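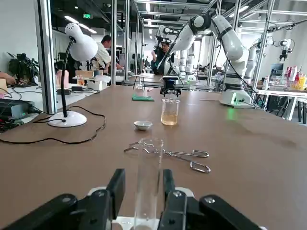
An empty test tube held between two gripper fingers, with the chemistry table beyond it.

21 May 2024
By our technology writer

Anyone who has ever washed up the good wine glasses knows the small conversation that goes on between fingers and glass, and it's that conversation (or a decent imitation of it) that the software people at Gokwood have been working on since April. Their planner is called Flulgate, and I've grown rather fond of it.

Glass is a rotten thing to look at if you're a camera. Light goes straight through it, the table shows up behind it, and a depth sensor will cheerfully report that there's nothing there at all. So Flulgate doesn't trust any one view. It guesses where the rim and the walls ought to be, checks that guess against what the wrist cameras see on the way in, and redraws the path 90 times a second until the fingers close. 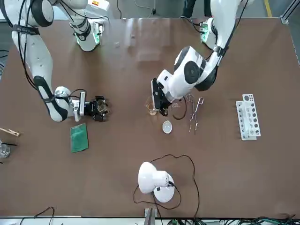 Having two arms over one table makes everything harder, of course. Each has its own idea of the shortest way to a beaker, and those ideas have a habit of crossing. The old version simply made one arm wait its turn, like a polite cousin at a buffet. The new one plans both together and keeps a margin of 5 centimetres between them, and it treats lamp cords as something to steer over, a rule the team added by hand and would dearly love the system to learn for itself.

It has 2,000 recorded grasps to learn from so far, and another 300 set aside for testing that the programmers aren't allowed to peek at.

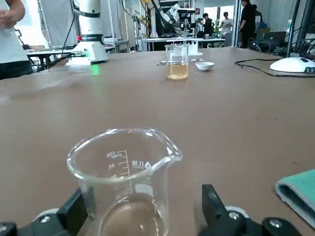 Teaching it when to let go

Picking up gets all the attention, but putting down is where the team's favourite arguments happen. Open the fingers a touch early and the beaker drops; open them late and the arm shoves it into the table. Flulgate now watches the force at the wrist for the first hint of contact, then eases off, and the colour of the trace on the programmers' screens changes from blue to orange when it does. They're still tuning that threshold for half-full beakers.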